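The arm in the back bedroom

I blame Geert Lambrechts for all of this. He runs the soldering evenings at Wadovau, the shared workshop behind the old bus garage, and last September he asked whether anyone wanted a second-hand arm that had been sitting under his bench with a blanket on it. I said yes before I'd asked how heavy it was. (Heavy. Two people and a sack truck heavy.)

I grow yeast, you see. Not for bread, or not only for bread. I've got a shelf of wild strains scraped off plums and hawthorn and the underside of a neighbour's quince, and I like finding out which ones put up with salt, or sugar, or a cold week. Doing that properly means microplates, those flat little trays full of wells, and moving them from one spot to another all weekend long. By plate number five I've usually put the lid on upside down. So a machine that would pick up a plate and put it down in the right place sounded like heaven!

The arm cost me 1185 pounds, and Geert threw in the controller, which was made by a firm called Ternix and has a fan that sounds like a hairdryer. Then came the deck, the flat bed that everything is fixed to. I'd wanted to make my own and drill all the holes myself. Leen Hijazi, who has the lathe nearest the kettle and strong opinions about drilling, asked me how straight I thought I could keep a grid of holes by hand over a whole sheet. I bought one ready drilled.

The first two months were wiring and swearing. I'd mounted the controller where its cable had to pass behind the radiator, and then I moved it, and then I moved it back because the door wouldn't open. Ynyr Gape came over with a box of connectors and rewired the emergency stop, which I had managed to put exactly where I couldn't reach it. He ate an entire malt loaf while doing it and I've never been happier to lose one.

Then there's the gripper. Mine is a Mitero, a plain two-fingered thing, and the fingers it came with were far too narrow for a plate. They'd get hold of one end and the other end would droop like a tired tulip. I printed new ones. I printed a lot of new ones, if I'm truthful, and the hall cupboard is full of the rejects. Wide and flat held nicely but knocked into the neighbouring plate. Thin ones flexed. Nosipho Nkosi suggested gluing strips of bicycle inner tube on the inside faces, and that was the best idea anyone had all winter.

Somewhere in there I stopped testing moves on the real arm first. I'd put a plate of perfectly good quince yeast into the skirting board, and I wasn't going to do that twice. Thabiso Jacobs showed me how to build the whole bench in a simulator called Cele, deck and holders and shelf and all, so that I could try things on the laptop with a cup of tea and break nothing. It took 728 lines of setup before a single plate moved, and I enjoyed it far more than I thought I would. You end up fussing over tiny things, like how high a plate sits when it's in its holder, and then you go and measure the real one and find you've had it wrong for weeks.

What I love most is looking from just behind the gripper, with the fingers pointing up the deck towards the plates. I've got mine in bright green on the model. There's a stack of plates at the plate hotel, and red-edged holders to either side, and from back there I get a proper feel for how tight everything is.

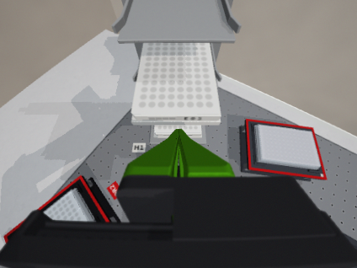 Do you need a simulator to build one of these at home?

You can manage without one if the arm is small and slow and you're moving empty plates. Once there are several holders close together, trying a move on a laptop first will save you broken plastic and a fair bit of temper.

The other thing people ask me is what the lot came to. I kept receipts in a biscuit tin, and the total by 26th August was 2935 pounds, arm included. That leaves out electricity, and it leaves out the skirting board, which I've painted.

At the moment the real arm does one job. It takes a plate from the shelf, sets it down in a holder, waits while I squirt things into it, and puts it back again. It's slower than I am. It doesn't put lids on, so they're still my department, and yes, I still get them upside down. Ynyr wants me to add a barcode reader next. I'd rather sort out the fan first, as the spare bed is only an arm's length from it and my sister's coming to stay.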